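Review: the Cadier desktop computer, opened up for upkeep

Published 1 Oct 2022
14 comments | 40 shares

The Cistwood equipment library keeps a stock of desktop computers for loan to community groups, small charities and adult learning centres. Most are in use for several years, and most are opened more than once in that time, to add storage, replace a part or remove dust. A computer that is pleasant to use but awkward to service soon becomes a burden on the people who look after it. Our equipment reviews therefore give as much weight to the inside of a machine as to its performance on a desk.

The Cadier was bought for this review at the ordinary retail price. Cistwood received no payment or loan of goods from the maker or from the retailer, Grewal. The computer was in our workroom throughout September, where it was used for office work and opened repeatedly for routine jobs.

First impressions and setting up

The computer arrived in a plain carton with adequate padding. A printed guide was included, covering connection and first use, but it said very little about removing the cover. Fuller instructions had to be fetched from the retailer's support pages. They are clear once found, although the diagrams are small and print poorly on an office printer.

Setting up took no special effort. The case is heavier than we had expected for its size, and members of staff who regularly move equipment between rooms should bear this in mind. It stands firmly and did not rock on an uneven bench.

Removing the cover

The cover is held by ordinary screws, and a standard screwdriver is all that is needed. On our unit the first screw was very tight and had to be started with a larger driver than the instructions suggest. The others came away easily. The panel then slides back a short distance and lifts off. Refitting it is less satisfactory. The lip along one side must be lined up exactly, and on two occasions we believed the panel was home when it was still slightly proud at the back.

The cut edges inside the case have been finished well. No one in the workroom reported a scratch, which cannot be said of the Tornadora model we reviewed last year.
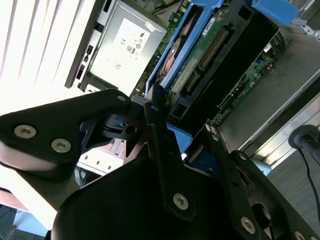
The hard-drive carrier is bright blue, and we consider this a sensible choice. A person opening the computer for the first time can tell at once where the storage is kept. Several of our borrowers have only occasional technical help, often by telephone, and "the blue part" is a much easier instruction to follow than the name of a component. We would like to see more makers adopt the practice.

Changing a drive took three minutes at the first attempt and less after that. The new drive should be seated before the cables are dressed, as the instructions state. We tried the reverse order and found it fiddly. The cables supplied with our unit were long enough, though with little to spare.

The power supply

The power supply is a silver unit carrying a white regulatory label, with a CE logo among the marks. The print is fine. Organisations that keep a register of electrical equipment should copy the details while the cover is off and the light is good - a hand lens would help. We would have welcomed a second label, in larger type, on the outside of the case.

The supply was quiet in normal use. Under a sustained load the fan became noticeable from the next desk, but it was not troublesome in a shared office.

As with any computer, the mains lead must be removed before the cover is taken off. The power supply itself should not be opened. If it fails, it should be replaced as a whole by a competent person.

Cleaning and general care

Dust was removed with a soft brush and short bursts of air. Most areas can be reached without taking anything out. The corners at the base are more difficult, and we found a narrow brush more useful there than compressed air, which tended to move the dust elsewhere.

We advise borrowers to have the case opened and cleaned every six months, or more often in rooms with carpet or a kiln. Screws should be kept in a lidded pot while the work is under way.

Performance in use

For letters, accounts, video calls and browsing, the Cadier was entirely adequate. It woke promptly and did not stall during our tests. A folder of 200 scanned documents opened without undue delay. We did not test games or demanding design work, and buyers with those needs should look elsewhere for advice.

Points for the maker

The printed guide should contain a full page on opening and closing the case. The cover needs a more positive fit. The cables could usefully be a little longer. None of these matters is serious, but each was raised by more than one member of staff.

Our assessment

The Cadier is recommended for loan stock and for small offices that carry out their own basic upkeep. It is less suitable where the computer will be moved often, given its weight. Spare drive carriers can be ordered from Grewal, and delivery of ours took roughly a week. We have bought two further units, which will be available to member groups once they have been safety checked and entered in the catalogue.

Related reviews

Tornadora office desktop: second report
Screwdriver sets for shared workrooms
Choosing a mains extension lead
Labels and registers for loan equipment

Sign up to the Cistwood newsletter for new reviews and changes to the loan catalogue. You may unsubscribe whenever you wish.

This website uses cookies to remember your settings. Accept | Manage choices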